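4. Storage depth and retrieval in shared office furniture

Figure 1. Open desk drawer with a green can held over the drawer floor. 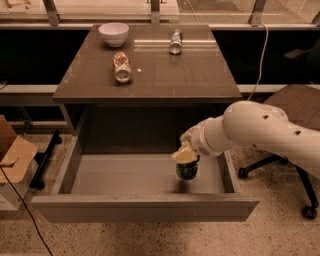
4.1 Background

Studies of office storage have mostly dealt with volume: how many liters a desk or cabinet holds, and how much of that capacity is in use at a given time. Depth has received less attention. Two drawers of equal volume can behave very differently in daily use if one is shallow and wide and the other is deep and narrow, because stacking hides the lower items from view. Higuchi and Nakajima proposed the term "buried share" for the part of a drawer's contents that cannot be seen from a normal seated position with the drawer fully extended. We use the same term here, with one change. Items that are visible but cannot be identified without being moved, such as closed folders with no label on the upper edge, are also counted as buried.

The second strand of earlier work concerns shared desks. Where a desk has a single regular user, that user tends to know what is in each drawer and can find a buried item from memory. This advantage is lost when the desk is assigned by the day. Jansen argued that drawer storage at shared desks should be given up entirely in favor of lockers. Our results support only part of that position, as discussed in Section 4.4.

4.2 Setting and sample

Observations were made in July at the Flavbridge site of Skastari, an engineering office with two open floors. The lower floor uses assigned desks and the upper floor uses shared desks. Both floors have the same desk model, so differences between them cannot be put down to furniture. A total of 148 drawers were surveyed. Drawers that were locked at the time of the visit were left out and were not revisited.

Each drawer was opened to its full extension and coded on a five-point scale, where 1 indicates no contents and 5 indicates that contents had to be pressed down for the drawer to close. Coding was done separately by two of the authors (Rawashdeh and Ko). Where the codes differed, the drawer was discussed and a single code agreed before the next row of desks was started. Personal items were recorded by category only. Food and drink containers formed one category, regardless of whether they were full.

4.3 Observations

Drawers on the assigned floor received higher fill codes in general, and the top drawer was the fullest in most desks. On the shared floor the pattern was reversed: top drawers were close to empty, while lower drawers held material that no current user could account for. This material was mainly paper, loose cables and stationery. We refer to it as residual content.

Upright cylindrical containers deserve separate mention. Their height often sets the lowest usable drawer depth, and when laid on their side they roll as the drawer is moved. On the assigned floor, users who kept such containers in a drawer usually wedged them against another object. Flat drawer floors without dividers offer no such support when little else is stored.

Buried share rose with fill code on both floors, but the rise began earlier on the shared floor. A drawer coded 3 on the shared floor had a buried share similar to that of a drawer coded 4 on the assigned floor. The likely cause is the type of content, as loose paper covers more area for its volume than boxed or bound items do.

4.4 Discussion

The proposal to remove drawers from shared desks rests on the claim that they serve only to collect residual content. For lower drawers this claim holds at the site we studied. For top drawers it does not. Users on the shared floor reported placing small items there during the working day and taking them out before leaving, a use that a survey of contents outside working hours would miss.

A shallow top drawer with a divider, and no lower drawers, would keep this short-term use and remove most of the space in which residual content gathers. The Dromia and Shibata desk lines are both sold in a form close to this, although neither was present at the site and we make no claim about their performance. Two limits should be noted. The survey covers a single employer, and the exclusion of locked drawers probably lowers the fill codes on the assigned floor, where locks were more often in use.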